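Reading a council's spending data: notes for session 2

Handout, 21/02/2023

Right, last time we got as far as what a public spending register is and who has to keep one. Today is the bit I like best, where you open the thing and try to get an answer out of it. Bring a laptop if you have one, share if you don't, and please download the Cernberg file before you come because the wifi in our room is slow.
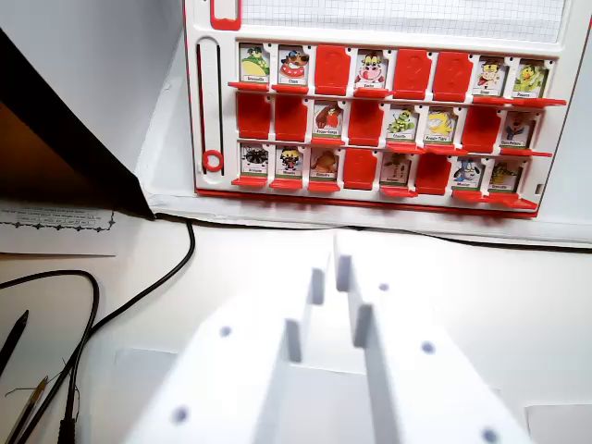
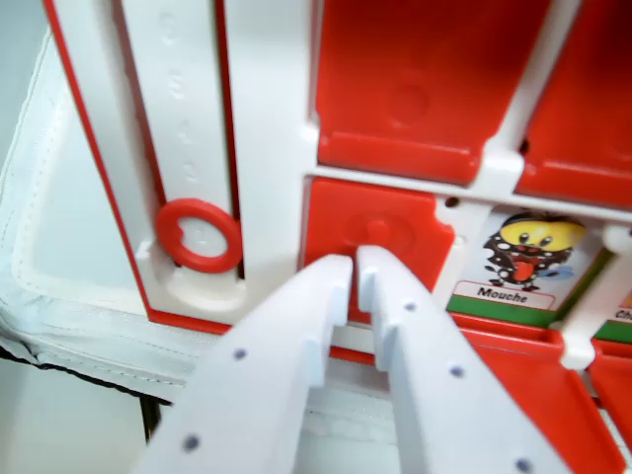
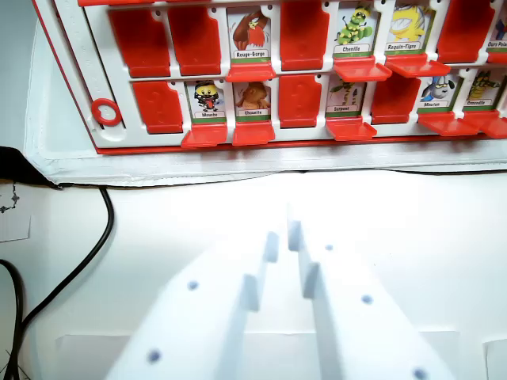 What's the first thing to look at when you open a spending file?

The column headings, and then whatever notes came with them. I know everyone wants to sort by amount and see who got the most money (I do it too), but you need to know what the amount column means first. Is it with VAT or without? Is it the value of the contract when it was signed, or what was paid in the end? The two can be miles apart, and I have seen a perfectly good story fall over for exactly that reason.

Contracts, invoices and payments

These three get muddled all the time, so let's be slow about it. A contract is a promise. An invoice is a request for money. A payment is money leaving the account. A single contract may have dozens of payments under it, spread over years, and some have none at all — the work was cancelled, or it simply hasn't started.

The Cernberg file is a payments file. The Baltley one is a contracts file, although its title says "spending", which has caught out every group I've taught. Don't add the two together. Don't compare totals between them either.

Supplier names

Now for the tedious part! Names in these files are typed in by people, and people type things differently. In the Cernberg file the firm we'll follow appears as Zonda, Zonda Ltd, ZONDA LIMITED and once as Zonda with a stray full stop in front. A computer treats those as separate suppliers, so if you make a quick table of totals you'll get it wrong and it will look right.

What I do:

Make a copy of the name column and only ever change the copy.
Put it all in lower case and strip the spaces from both ends.
Take off Ltd, Limited, plc and so on.
Sort it and read down it with your own eyes, at least for the bigger payments.
Check the company number if there is one, as two firms can share nearly the same name and be strangers to each other.

When we did this last July the file had nearly 121 different supplier names before cleaning and a good deal fewer after. Keep a note of every merge you make. If someone rings up to complain about your figures, you'll want that note in front of you.

Gaps and black boxes

Some rows will say "redacted" where the name ought to be. Often that's fair enough, for instance with payments to private individuals such as foster carers. Sometimes it looks odd, and then you can ask. Write down the row, the date and the department, and put in a request that mentions all of them. Short requests do better than long ones, in my experience. Ask for one thing.

A missing month is different. It may only mean that the file was never uploaded, so email the finance team and say so politely before you read anything into it.

For the exercise

Work in pairs. Using the Cernberg file, find:

The total paid to Zonda after cleaning the names
The 5 largest single payments, and which department made each
Any payment to Tanabe that seems to appear twice

On that last one, be careful. Two rows with the same amount and the same supplier might be a duplicate, or they might be two months' rent. Look at the invoice reference before you get excited. We'll go over it together after the break, and I'd like each pair to tell us one thing they weren't sure of.

Comments

The Baltley link goes to the older version, is that the one you want us to use?

Reply from the tutor: Thanks for spotting it, the older one is fine for session 2. I'll swap it afterwards.

I missed the first session. Can I still follow this? I've used spreadsheets at work but never for anything like this.

Reply from the tutor: You'll be fine, just read the page on registers first — it's short.

We got a different Zonda total from the pair next to us and it was the version with the full stop. Argh.

Related handouts

Session 1: What is a public spending register?
Session 3: Writing a request that gets answered
Spreadsheet basics: sorting, filtering and pivot tables
Glossary of procurement words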